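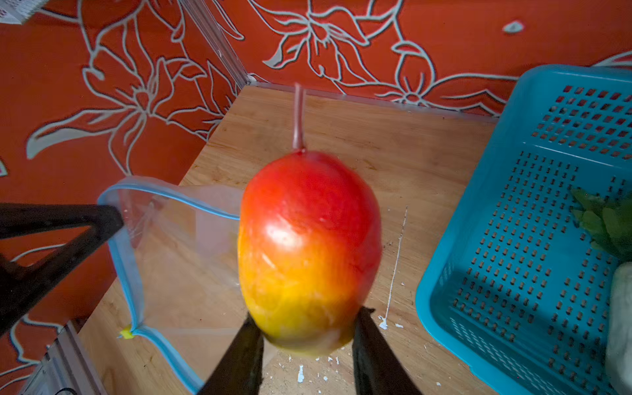
Cliren is looking for households and small food shops to try the Stava, our tabletop arm kit for sorting and bagging groceries. The kit goes on sale next year and we want it used by ordinary people first. You would set it up on a table you already have and run it on food you buy anyway. Soft fruit matters most to us. A ripe mango between the two black fingers is a fair sample of the work, with a zip-top bag open on one side and a basket of greens on the other. We are also interested in avocados, peaches, tomatoes and anything with a stem still on it.

The trial lasts 6 weeks and starts in February. We ask for three sessions a week, each up to an hour, and a short written note after each one. Bruised fruit should be noted as well, with the kind of fruit and the grip setting used.

You need:
a sturdy table against a wall
a power outlet within reach
a home internet connection
to be 18 or older

No technical background is required. Magdy Fahmy from our support team goes through the setup with you by video call, and he is available on weekday evenings after that.

Participants receive $383 at the end of the trial, plus their grocery costs up to $86. The kit stays our property and we pay for shipping both ways.

To apply, send a few lines about your kitchen or shop to Hilde Van Beek through the contact form - please mention what fruit you buy most. Applications close on Tuesday at 5 p.m.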